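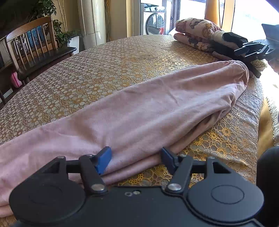

Did we win? We lost to Kaswood by 3 wickets, with 2 balls left in the match.

I got to the ground before nine on Saturday and the grass was still soaked. Cledwyn Powell was already out on the square with the rope, dragging the dew off. He had marked the creases the night before and had to do one end again. We talked about batting first and he said the pitch would be slow until lunch, then fine. The captain lost the toss anyway and Kaswood put us in.

It was slow, as he said. The ball stopped on me twice in my first over and I nearly chipped one back to the bowler. I went in at four after Hander was bowled playing across the line, and for an hour I hardly hit anything in front of square. Quintanilla was at the other end and ran well. We put on 100 together, my first stand of that size for Nultbridge. I made 41 of them and got out sweeping, top edge, easy catch at short fine leg. I should have left that shot alone on a pitch where the ball was not coming on. Quintanilla was run out soon after and the last six wickets added very little. We finished on 168, and I thought that was 20 short.

Lunch was sandwiches and a rice thing with peas. I had two plates and felt it in the field.

Their left-hander opened and was dropped on 9. It was my drop, at second slip, a hard chance low to my left but I had both hands to it. He went on to make more than 100 and never gave another one. I have thought about it a good deal since. The ball was on its way down when I got there and I think I was standing too upright, as I did against the same side last year.

Hander bowled eleven overs straight through from the road end – best I have seen from him. He got three of the middle order, two of them leg before with the one that keeps low. With seven down they needed 14 and we had everybody in close. Their number nine blocked two overs and then hit a short one over midwicket. It went to the last over, four wanted, and the left-hander got them through the covers off the fourth ball.

Shook hands, put the boundary flags in the shed, home by half past seven. Left knee swollen again. Iced it and watched television.

Nets on Tuesday if the knee goes down. Want 20 minutes of low slip catches before I bat. Also need new spikes, two are worn flat on the right shoe.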